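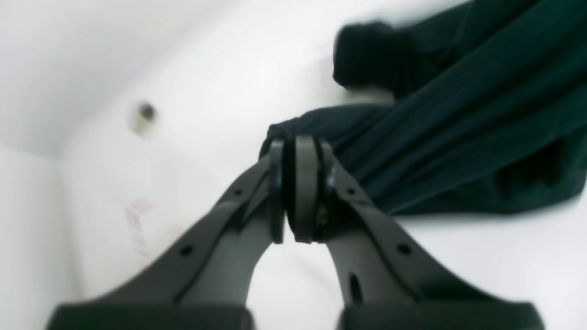
Aitana Palacios는 그리퍼 가격만 보고 예산을 올리면 이듬해에 반드시 추가경정을 하게 된다고 지적하였다. 패드와 체결 부품, 작업대 보수비를 첫해 품의에 함께 넣어야 한다는 의견이었으며, 본 검토서는 그 의견을 반영하여 작성되었다.

장비 도입 검토서: Perley 2지 그리퍼
작성일: 2019년 3월 2일
작성: Asimmont 설비기획팀

1. 검토 범위
당 팀은 의류 및 직물 취급 공정의 자동화를 위하여 Perley 2지 그리퍼의 구매 타당성을 검토하였다. 비교 대상은 Deltent의 흡착식 핸드이며, 두 제품 모두 Peñalver를 통하여 견적을 받았다. 시험은 27일간 진행하였고, 접힌 상태의 옷감을 집어 옮기는 동작을 1,000회 반복하였다. 로봇 본체는 기존 보유분을 사용하므로 금번 예산에 포함하지 않는다.

2. 파지 성능
얇은 직물에서는 두 제품의 차이가 크지 않았다. 차이는 두께가 있고 표면에 골이 진 편물에서 나타났다. Deltent 제품은 공기가 새어 흡착이 유지되지 않는 경우가 잦았고, Perley 제품은 주름을 잡아 올리는 방식이어서 원단의 통기성에 영향을 덜 받았다. 다만 천이 뭉친 채로 들리면 이후의 펼침 공정에서 시간이 더 소요된다. 펼침 공정을 별도로 두지 않는 사업장이라면 이 점을 감안하여야 한다.
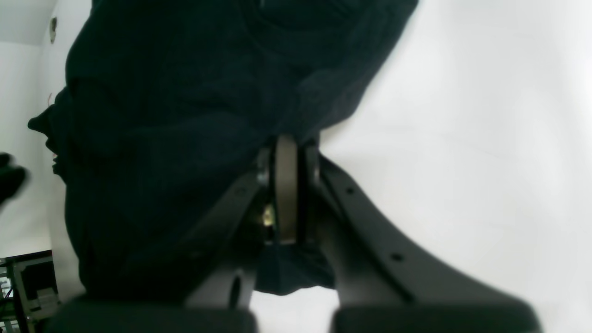

사진 2. 두꺼운 짙은 색 원단의 파지 상태

시험 중 파지 실패는 301회 기록되었다. 이 가운데 상당수는 초기 설정 기간에 집중되었으며, 파지 높이를 조정한 이후로는 눈에 띄게 감소하였다. 공급사의 현장 설정 지원은 견적에 포함되어 있지 않으므로 계약 단계에서 횟수와 단가를 명시할 것을 권고한다. 당 팀은 이를 확인하지 않아 지원비를 소모품 항목에서 전용하여야 했다.

3. 소모품 및 유지보수
패드는 마모 부품으로 분류하는 것이 타당하다. 시험용으로 패드 4조를 구매하였고 기간 중 모두 사용하였다. 교체 작업은 일반 공구로 가능하나, 체결 나사가 작아 분실 위험이 있으므로 예비 나사를 패드와 같은 수량으로 확보하는 편이 좋다. 납기는 견적서에 기재된 것보다 길었다. 최초 발주 시 반년분을 일괄 구매하는 방안이 합리적이며, 단가 협의에도 유리하다.

작업대 또한 별도 항목으로 편성하여야 한다. 흰색 상판은 어두운 원단과의 대비가 뚜렷하여 영상 인식에 유리하지만, 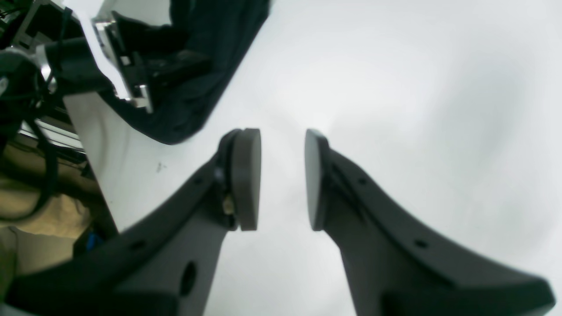

밝은 색 원단을 다루는 공정에서는 같은 이점을 기대하기 어렵다. 취급 품목에 밝은 색이 포함되는 경우 교체용 상판 또는 덮개의 구매비를 계상하여야 하며, 조명 또한 조도 조절이 가능한 것으로 선정하여야 한다. 케이블 정리 부품은 금액이 작아 누락되기 쉬우나 설치 일정에 직접 영향을 주므로 본체와 동시에 발주한다.

4. 종합 의견
편물과 두꺼운 원단의 비중이 높은 사업장에는 Perley 제품의 도입을 권고한다. 얇고 평평한 재단물을 주로 취급하는 사업장에는 Deltent 제품이 더 적합하며, 처리 속도 면에서도 앞선다. 두 제품을 병행하는 방안은 교체 장치의 비용이 과다하여 제외하였다.

예산은 본체, 소모품, 설정 지원, 작업대의 네 항목으로 구분하여 편성한다. Peñalver의 견적은 5월까지 유효하며, 그 이후의 발주분은 단가를 다시 확인하여야 한다. 패드의 교체 주기에 관한 자료는 설비기획팀에서 열람할 수 있다.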